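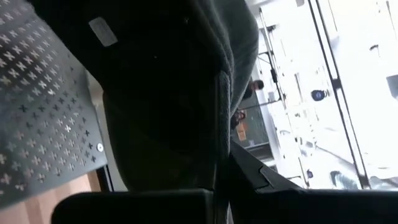
# Questions people keep asking me about Pitport

**Do I need a reservation?**

For dinner, yes please! We're a small room and I hate turning folks away at the door (I'm bad at it, too, I usually end up pouring them a glass of something while they wait). Lunch is walk-in only. If there are more than 6 of you, call me instead of booking online and I'll push some tables together.

**How often does the menu change?**

Whenever Takumi Ogura gets bored, so pretty often. He runs the kitchen and writes a new card when the produce changes. The duck with sour cherries stays put because my regulars would riot.

**Where did the tomato soup go?**

It comes back in July. I know. I miss it too.

**What's the set menu, and can I skip a course?**

It's 3 courses, you pick each one on the night, and you can swap dessert for cheese. You can't trade the starter for a second dessert, although a certain table by the window asks every single time.

**I'm vegetarian. Will I go hungry?**

Not with us! There's always a meatless main, and right now it's a squash and barley dish I'd happily eat for breakfast. Vegan is easier if you tell me when you book, as we finish a lot of things in butter.

**Gluten? Nuts?**

Tell us when you book and then tell your server again. We bake bread in the same kitchen, so I can't promise you a plate with no trace of flour.

**Can I bring my own wine?**

One bottle per table, and we charge corkage. If you'd rather drink ours, the Pintér white is lovely with the trout.

**Is this the same place as Vedden?**

Same owner (me), different food. Vedden does coffee and sandwiches and closes after lunch. Gift cards work at both.

**Do you do private parties?**

Yes, in the back dining room. The deposit is $300 and it comes off your final bill.

**Can I bring my dog?**

On the patio, sure. Water bowls are by the door, just grab one.

Last updated Oct 30, 2019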